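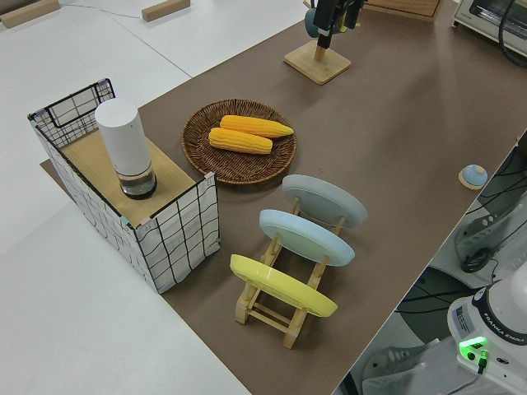

My mum was told in April that her blood pressure is on the high side, and the nurse at the Hastton surgery would like her to keep a record at home for a week, morning and evening. She's 83 and lives with me, and she's a very tidy sort of person, so she wants everything for it kept together in one spot. I've got my eye on a storage box like the one with the black wavy grid on its white fabric sides, with a wooden board lying flat on top, so the monitor can stand on the board and the cuff and notebook go wherever they'll fit. That part I can manage! What I'm stuck on is the readings themselves. The first one is always much higher than the second, sometimes by a lot, and she gets herself in a state over it (which can't be helping). Do we write down the first, the second, or both? And does it matter that she has her tea beforehand?
Gladys Mrema

Hello Gladys, and love to your mum, I went through all this with my husband so I know how it takes over the kitchen table. Write down both. We were told to take two readings a minute or so apart, each time, and put down every number, even the ones we didn't like the look of, and the surgery worked out the average for us. The first is very often the higher one, so do tell her not to fret. As for the tea, I'd let her have it afterwards if she can bear to wait, or leave a good half hour. Have her sit quietly for five minutes first, back against the chair, feet flat, arm resting on the table at the height of her heart, and no chatting, which in our house was the hardest bit. Same arm every time as well. If any reading is very high, or she has chest pain, a bad headache or trouble with her sight, please don't wait for the end of the week, ring someone straight away.
Awuor Urio

check the cuff size, my dad's was too small and it read high for months. the chemist in Trurkilville measured his arm and sorted him out with a bigger one
Doãn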